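Brunet Clip Hanger by Bredeo

I bought my first Brunet for socks and ended up with two, one for the bathroom and one I throw in my suitcase! It's white plastic with plenty of clips, and the hook goes over a rod or the edge of a shelf. Thick argyle socks, thin ones, baby stuff, it all goes up on the same hanger.

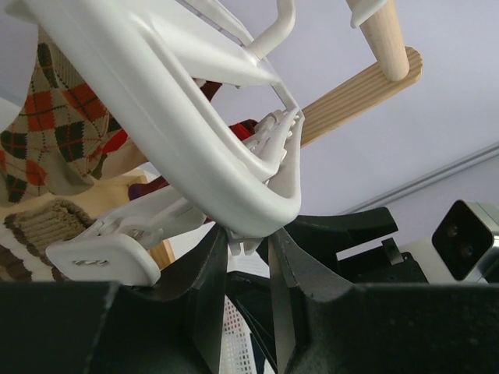

Worinby wrote in to ask if the clips leave marks on wool, and mine haven't so far (I clip at the cuff). Spare clips come in packs of three.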